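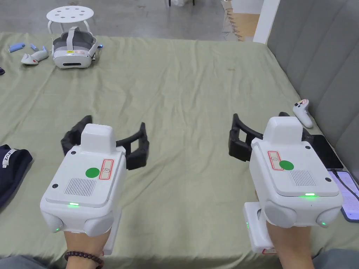

The bedroom part of the Karkach home-care project is now running at the Jilcombe flat, and this report covers the work since our last one in April. The task we took on was the everyday handling of laundry at the bedside: laying clothes out, folding them and clearing the bed again. We chose plain pale green sheets for the bed so that darker clothes show up well against them. The headset and controller are kept on the bed within reach while someone is working there, and we have asked for a small side table so that the whole sheet can be used.

## Work done

- Folding sessions held: 136
- People trained on the routine: 3
- Garments in the set: 17, mostly T-shirts
- Budget line for linens and clothing: spent in full

Rodel Panganiban and Farzana Kakakhel ran most of the sessions. Marites Tan wrote the folding instructions and has revised them once. The first version told people to start with the sleeves, and that did not work well on a soft mattress. The current version starts by getting the shirt flat. 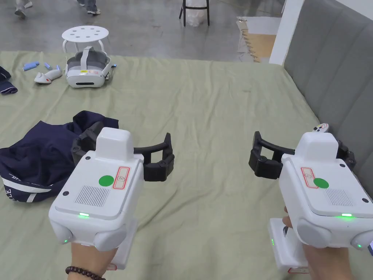

Getting the shirt flat takes up more of each session than we planned for. We had allowed the same amount of time for opening out a garment as for folding it. A piece that starts in a heap, like the navy one with the white trim stripes, first has to be turned until the hem or collar can be found. Thin cotton is harder than heavier cloth at this stage. Ramil Navarro has suggested that we record opening out and folding as two separate steps, and we will do this in the next period.

## Problems

The sheet moves. When a shirt is pulled, the sheet often comes with it and wrinkles build up under the work. We tried tucking it in more tightly on the far side, with some improvement. A fitted sheet one size down has been ordered from Cabrera and should solve most of it.

Printed shirts were also raised at our last meeting. Noel Mangubat asked whether we should stop using them, as the lettering gets hidden in the folds and people cannot use it to tell front from back. We have decided to keep them, as most households own clothes like these. 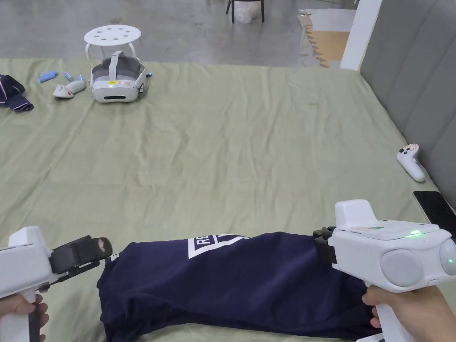
## Next period

1. Fit the new sheet and repeat the T-shirt sessions on it.
2. Add towels and pillowcases to the set.
3. Bring the total to 100 further sessions by the end of the period.
4. Send the revised folding instructions to Fokumow for comment.

We are not asking for a change to the overall budget. We would like to move roughly a tenth of the travel line to linens to cover the towels, and would be grateful for your approval before we place the order.

Farzana Kakakhel
19th May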